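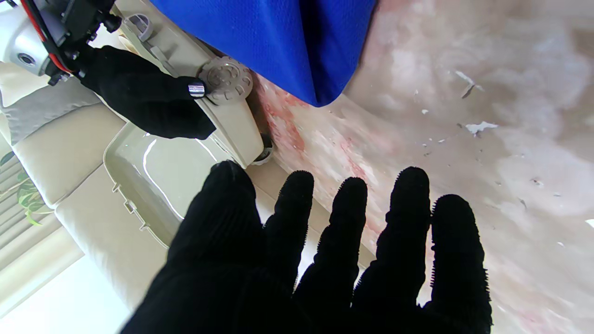

Figure 3. View from a wrist camera, open day set-up. One gloved hand has its fingers spread; the other is curled around a small silver cylinder.

4.2 The case task in front of visitors

I'd been to the Tituvent workshop once before, in May, when I sat in a corner with a notebook and the robot had the room more or less to itself. The open day was a different animal (pushchairs, dripping coats, a queue down the stairs!) and that's exactly why I wanted it in the study. Our interviews up to this point had been with people who already worked near robots. I wanted to hear what people say when they wander in off the street and have a two-armed machine in front of them doing something as dull as handling a plastic case.

The demonstration itself was simple to follow. The two arms work across a marble table with a sofa behind it, and the job is a case with a cloth in it: open the lid, deal with the cloth, close the lid. Yaman, the control software, treats opening and closing as separate routines with a pause between them, and the operators could hold that pause for as long as they liked. They mostly held it for questions. I sat at the side with a tally sheet and wrote down whatever people called out, word for word where I could keep up.

What struck me first was how little anybody asked about the arms. I'd expected questions about motors and strength and cost, and there were a few, but the bulk of the remarks were about the cloth. A woman near the front said it looked like her son's school bag. Somebody else wanted to know if the robot could fold, and was quite put out to hear that folding was another project. When the lid stood up and both hands were on the case, one at each side, the talk got noticeably quieter, and I've marked that on the sheet in nearly every run.

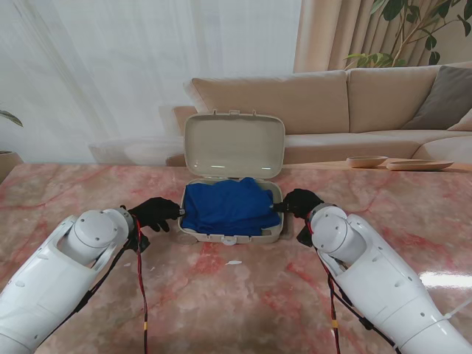

4.3 What people said, and when they said it

I logged 16 full runs over the afternoon. That's a small number and I don't want to lean on it too hard, but the pattern was steady enough that I stopped being surprised by it. Remarks came in clumps. There was a clump as the hands approached, then a hush while they were in contact with the plastic, then a bigger clump once they let go. In four of the runs the hush was broken by a child counting down, which I've left in the transcript because it was picked up by the adults and turned into a sort of game.

I sorted the remarks into three bins: remarks about the object, remarks about the machine, and remarks about the speaker's own house. I added the third bin halfway through the day, when my margins had filled up with wardrobes and lunch boxes. (If I were doing it again I'd start with that bin!) The furniture probably has a lot to do with this. A sofa and a couple of wooden dishes tell you you're in somebody's lounge room, and people behaved accordingly, chatting across each other and giving the robot advice.

Advice deserves its own line. "Push it down a bit" was the favourite, said to the robot directly, usually with a hand gesture to match. Blue cloth and black cloth both got used during the day, and the bulkier the bundle looked in the case, the more instructions were shouted. Wulan Sitompul, who ran the desk, let people keep talking and never once corrected them for speaking to the arms as if they could hear, and I was grateful, as it gave me the best page of notes I have.

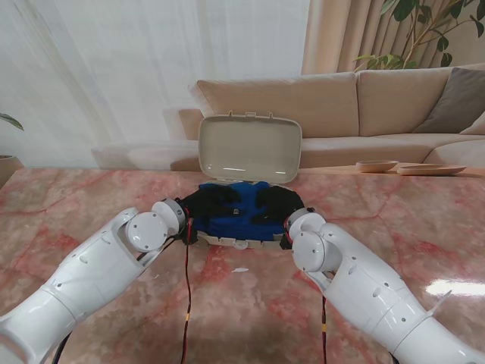 Lostitz, 2022-11-08

I'm copying this part more or less straight from my notebook, written up in the café opposite the same evening. My feet hurt. The longest stop of the day was over 14 minutes, while the operators restarted Yaman, and I'd assumed we would lose the room. We lost a few. The rest stood about and argued over whether the lid should be closed with one hand or two, with a retired upholsterer doing a very good mime of each. By the time the arms were moving again the group had settled firmly on two.

So there was some grumbling later on, when the right hand sat on top of the closed case and the left hung open beside it. "Use the other one!" came from the back, more than once. I noted it as a remark about the machine, then crossed that out and wrote "own house", then put a question mark beside both. 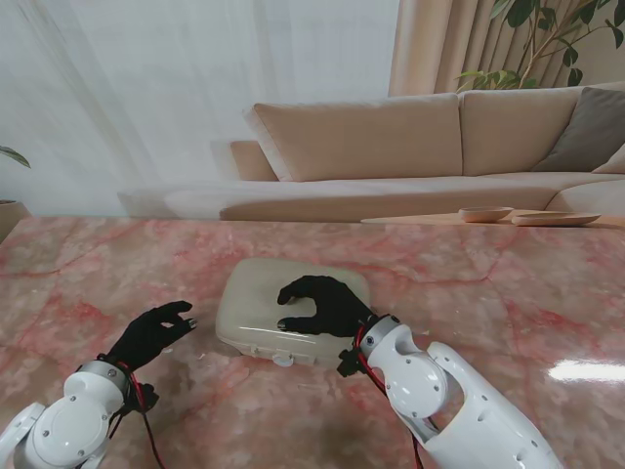
I've since coded it as both, and the same goes for any remark where the speaker is plainly describing how they'd do the job themselves. It muddies the totals a little, though the order of the bins stays put: object first, own house second, machine a fair way behind. The Rumavgate interviews, which I come to in the next section, had those last two the other way round. I think the setting explains part of that gap, but the Rumavgate group also saw the robot alone or in pairs, with no crowd to play up to, and I can't separate those two things with the notes I've got.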